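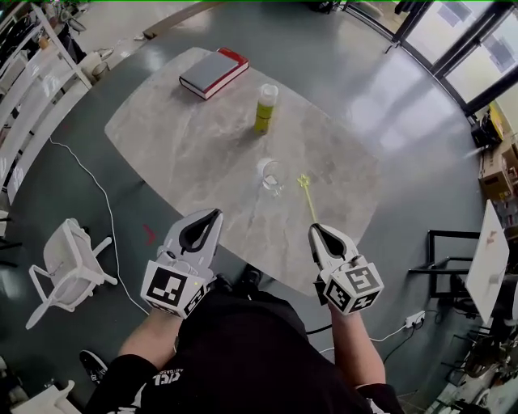
Starnix Hand-Held Gripper Pair

Demonstration sets, open day bookings and ordering

Price per pair: $864
Carry case: included
Spare fingertip liners: one set included
Lead time: two to three weeks, a little longer in August

The Starnix pair is a left and a right gripper that you hold in your own two hands and use to pick things up, put them down, turn them over and pass them across, while the motion gets recorded for a robot to learn from later. We've been building them at Clullmont for a good while now, and we still think the nicest way to find out whether they suit your lab is to come over, take a pair, and spend an hour at a table with some perfectly normal household things. So this page is half about the product and half about the open day, and I hope you'll forgive me for mixing the two up a bit as I go.

About the grippers

Each one has a white body with two fingers that close toward each other. The fingertips are lined with black rubber, and when they're open they make a teardrop shape, wider in the middle and narrowing at the tip. That narrow end is what you'll use most. It's good for thin handles, the edge of a cloth, a pen lying flat, the cover of a book you're trying to lift without dragging the whole thing off the table. The wider part is there for rounder things like a drinking glass or a small bottle, and it takes people a few minutes to trust it. Everybody starts out pinching with the tips, and then about halfway through their first session they discover the rest of the finger and get a lot quicker!

On the body of each gripper sits a cube-shaped housing with black-and-white marker patterns on its faces. The markers are how the recording software works out where each hand is and which way it's pointing. You don't have to do anything with them except keep them clean and avoid covering them with a sleeve. If a face does get scratched we can send replacement panels, which slide in from the side, and your calibration should be checked again afterward.

The left and right units are built the same way. We get asked about that a lot by left-handed visitors, and I'm happy to say they do just as well as anyone else. Several of them have told us it's the only tool in the building that doesn't annoy them.

The open day

Our next open day is March 22, 2025, from 10 in the morning until four, at the Clullmont workshop. You're welcome to come for the whole day or drop in for one sitting. There's a short welcome at the start, and after that we more or less leave you to it, with one of us nearby to help with the straps and answer questions.

Wim Peeters runs the practice tables and has done so at every open day we've held. He likes to begin with one object and one move – pick the glass up, set it down again, same spot – and he will make you do it more times than you think is sensible. Then he adds a second object, and then a task where the two hands have to cooperate, such as holding a book steady with one gripper while opening the cover with the other. By the end of a sitting most visitors are clearing a small table on their own and arguing over what order to do it in.

We keep the objects ordinary on purpose. Hardcover books, spray bottles, glasses, cups, toys, a bit of kitchen stuff. Please do bring a few things from home or from your own project if you'd like to try them. Last time a mother and daughter came with a whole bag of dress-up things, and a group from Stetov brought door handles, and both tables had a lovely afternoon. The only things we ask you to leave at home are sharp knives and anything very hot, and we'd rather you didn't bring liquids in open containers, as the recording gear sits close by.

How a sitting goes

A sitting lasts 50 minutes. The first part is fitting and warming up, with nothing being recorded at all, so there's no need to feel watched. You'll put your hands in, squeeze the triggers a few times, and get used to the weight out in front of you, which feels odd at first and then stops feeling like anything.

After that we start recording, and you do a series of short tasks. Short is better. A single task might be over in a few seconds, and you can redo it if it went wrong. We'd gently ask you to keep the wrong ones too, by the way, because a fumbled pick followed by a good recovery is often very useful to the people training a robot, and they'll thank you for it. At the end you can sit down with us at a screen and play your own takes back. Seeing your own hands turned into two small moving axes is a strange pleasure, and I've never had a visitor who didn't want to watch at least one of them twice.

You're free to take your recordings home on a drive. If you'd rather they were wiped, say so and we'll do it while you're standing there.

Practical things for visitors

Wear something with close-fitting sleeves if you can, or sleeves you can push up. Flat, comfortable shoes are a good idea too. The workshop has a hard floor and there are cables running across it in places, so please look where you step, especially when you've got a gripper in each hand and can't easily catch yourself. Chairs are available, though nearly everyone ends up standing at the table since it's easier to reach across.

Coffee and tea are free all day. There's a bakery at the end of the road called Sfakianakis that does a very good cheese pie, and I'd go early, as our own staff tend to empty the shelf by noon.

Children from about ten upward can try the grippers with an adult beside them. Smaller hands can reach the triggers, but the closing force is a bit much for them to hold for long, so we keep those turns brief.

What comes in the case

One left gripper and one right gripper, both checked before shipping
Two wrist straps
One charging cable
One spare set of fingertip liners
A printed calibration board
A quick-start booklet, which I wrote myself and which is longer than the word quick suggests

The recording software is a download and comes with the price. You will need your own computer and your own table. Any table will do, really, as long as it doesn't wobble. A plain top is a little easier for first recordings, but people soon want variety in their data, and a patterned or marble-look top, a cloth, or a desk with a few things left lying around all make good practice once you're comfortable.

Care and spare parts

Wipe the rubber liners with a damp cloth at the end of the day and let them dry with the fingers open. If you've been handling anything oily, a drop of dish soap helps. Liners wear at the tips first, and you'll notice it when thin plastic things start to twist as you lift them. We suggest looking them over every 200 recordings or so, depending on how rough your objects are. Changing them needs no tools: peel the old one off from the wide end, press the new one on starting at the tip.

Store the pair in the case with the marker cubes facing up. Please don't stand anything on top of them. Our own first demonstration pair went under a box of catalogs one winter and has never quite forgiven us.

Questions we hear at the tables

Can I buy just one? Yes, a single gripper can be ordered and you can add the other later. Most people come back for the second one, since so many everyday jobs turn out to want two hands.

Will it work with our robot? The recordings describe the movement of the hand and the opening of the fingers, so it depends mostly on the gripper your robot carries. Bring the details along, or better still a photo of it, and Wim will talk it through with you.

Can we borrow a set before deciding? We lend demonstration pairs for a week at a time to schools and labs that have been to an open day. You pay the return shipping and that's all.

Is the open day a sales event? Well, we'd be pleased if you bought a pair, of course. But there's no pitch, and plenty of visitors come along simply because they're curious, stay for two sittings and go home with a cheese pie.

Booking

Send us a message through the contact form with the number of people in your group and whether you prefer morning or afternoon. Mention it if anyone needs a seat at the table or a quieter spot and we'll set one up. Groups from schools get the first morning sitting if they ask for it. You'll have a reply from Wim or from me within a couple of working days, with directions and where to park.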